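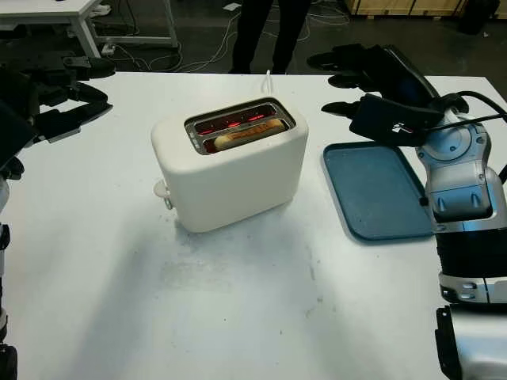 Fulau Workshop, Robot Build Group
Minutes of the meeting held Monday 2018-01-01

Present: Duangjai Srithong (chair), Radu Dumitrescu, Balthasar Plattner, Ifeanyi Ugwu (minutes)
Apologies: Rohani Sembiring

1. Minutes of the November meeting
Accepted with one correction. Under item 4 the spare wrist bracket was bought by Radu, not by the group. He is to be paid back from the parts money.

2. Toaster task
Balthasar reported. The task stays as agreed in November: bread out of the toaster, onto the tray, with both arms starting from the open-hand position over the table. The lever is still pushed down by a person. Ifeanyi asked if the lever could be added to the task now. Balthasar would like the lift working first, as the fingers have very little room between the bread and the metal rim. Agreed to leave the lever until the lift has worked 40 times in a row.

One slice only for the time being, always in the near slot. Radu pointed out that both slots heat even when one is empty, so the far slot has to be treated as hot too. The finger path is to be changed so that neither hand crosses over it. Balthasar to do this.

Duangjai asked what happens if the program stops with a hand over the toaster. At present the arm holds where it is. Everyone agreed this is no good with the heat on. Radu will add a move that backs the hand up and out to the side before it holds.

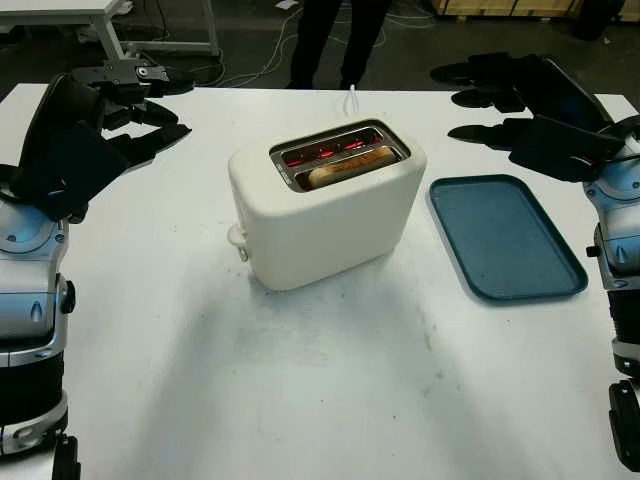 3. Tray position
There was a long discussion about the tray. Radu wants it taped down so that the drop point can be a fixed number. Balthasar is against tape and wants the program to find the tray each time, whatever the angle. Duangjai suggested pencil marks on the table for two positions, one square to the edge and one diagonal, and testing both. Agreed. Balthasar noted that the tabletop needs a proper clean before anything is marked on it. Ifeanyi will do it.

4. Hands
The left hand is closing later than the right. Radu has checked the wrist screws and does not think it is mechanical. Balthasar will swap the two control cables over and see if the delay moves with them. If it does, we order a new cable from Sinorier. If it does not, the hand comes off and goes on the bench.

Ifeanyi asked about covers for the fingertips. Rohani had sent a note saying she has samples of two silicone sleeves and will bring them next time. No decision.

5. Safety
Agreed rules for any run with the toaster on:
Two people in the room, one of them at the stop button.
No hands over the table while the arms are powered.
Toaster unplugged at the wall at the end of the session, and left to cool before it goes back on the shelf.

Duangjai raised the cables on the floor. They need to be routed along the wall or put under a cover strip. Radu has a length of strip at home and will measure it. If it is too short we buy more.

6. Money
104 dollars left in the parts fund. Radu is owed for the bracket. Ifeanyi asked members to put receipts in the envelope and write on the back what the part was for.

7. Any other business
Chin, the electronics club, have asked to come and see the arms running. Agreed in principle, date to be set once item 4 is sorted out. Duangjai to reply to them.

Balthasar asked for people to bring bread. Sliced, nothing with seeds.

Actions
Balthasar: new finger path, cable swap
Radu: back-off move, cover strip
Ifeanyi: clean and mark the table
Rohani: finger sleeves
Duangjai: reply to Chin

Next meeting in 3 weeks, same time. Rohani to take the minutes.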